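Nostum Early Learning Resource Library
Progress report to the Retwood Fund
Grant: Play Food and Pretend Kitchen Sets
Prepared by Gunnel Ljungberg, Program Manager
Submitted 2021-12-14

1. Purpose of the report

This report covers the second period of the grant awarded to Nostum for the assembly and lending of pretend kitchen sets to preschools and family day care homes in Clekham and the surrounding district. It follows the interim report submitted in May and should be read together with the budget statement sent separately by Arvid Aasen.

2. Work completed

At the time of the interim report, the library had selected its suppliers but had not settled the contents of the sets. The contents have now been agreed for the vegetable set and the fruit set. The breakfast set remains under review, for reasons given in section 5.

A total of 209 sets have been assembled and entered in the lending catalog. Of these, 170 are on loan at the time of writing. The remainder are held at Nostum for new applicants and for replacement.

The vegetable set is the most requested. Each one is issued with a basket and a cutting board, and the play food is chosen so that a child can sort it by color, by shape or by size without needing a printed card. Bell peppers are supplied in more than one color for this purpose. The basket and board are kept together in storage, and the food is packed into the basket for lending.
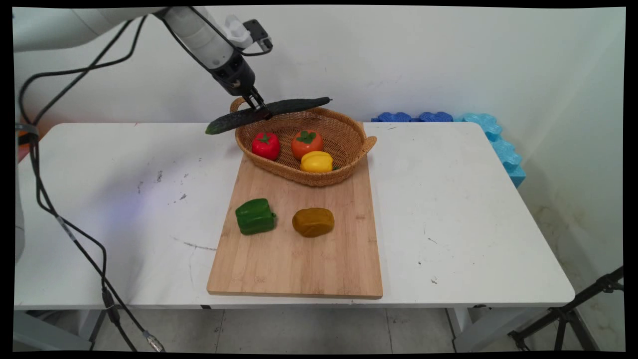 Hedvig Sandberg has revised the packing order accordingly. Smaller items now go in first and long items last, and the borrower's sheet lists them in the same sequence so that staff at the receiving preschool can check the contents on arrival and again before return. The sheet was shortened from two pages to one after several borrowers reported that they were not using the second page.

3. Baskets and boards

The original application proposed plastic tubs. After consultation with borrowing preschools, the library requested and received approval to change to woven baskets. The change was made within the existing budget line. Staff reported that children carried the baskets from one play area to another more readily than they had carried the tubs used in our earlier lending program, and that the baskets were more often put back on the shelf at the end of the session.

Two points have arisen from the change. Woven baskets take longer to clean, and the cleaning routine has been rewritten to include brushing between the strands before the basket is wiped. Handles are also inspected at each return. Any basket with a broken strand is withdrawn until it has been repaired or replaced.

The cutting boards have needed little attention. They are wiped down on return and stored upright.

4. Lending and use

Borrowers recorded 2,541 play sessions during the period, against a target of 2,000. The figure is taken from the return sheets and depends on borrowers completing them, so the true number may be higher. Gudrun Torvik has followed up with borrowers whose sheets were incomplete.

Comments on the return sheets refer most often to sorting games, shop play and soup making. Several day care homes reported that older children had begun to set tasks for younger ones, such as finding everything green. Two asked for a larger number of long items, which are easily shared between children standing on opposite sides of a table.

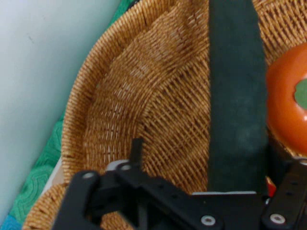 Storage space inside each basket was the main practical question during the period. Catalog numbers were first assigned by item count alone, and this did not give a reliable guide to whether a set would fit on a standard shelf. Round items settle against the weave and leave room around them. A long green piece laid across the basket takes up much more of it, even with an orange toy fruit beside it, and sets with long items are now given a deeper shelf space. The shelving supplied by Kwak is adjustable, and no further purchase was required.

5. Matters outstanding

The breakfast set has been delayed. The first samples included pieces that the library considered too small for children under three, and they were returned to the supplier. Stellan Rønning is in discussion with the supplier about a revised selection. The library does not expect the delay to affect the total cost of the grant.

6. Next period

The library will complete the breakfast set, replace withdrawn baskets and issue a short guide for borrowers on sorting activities. A draft of the guide will be sent to the Retwood Fund for comment before printing. Questions concerning this report may be addressed to Gunnel Ljungberg at the Nostum office in Clekham.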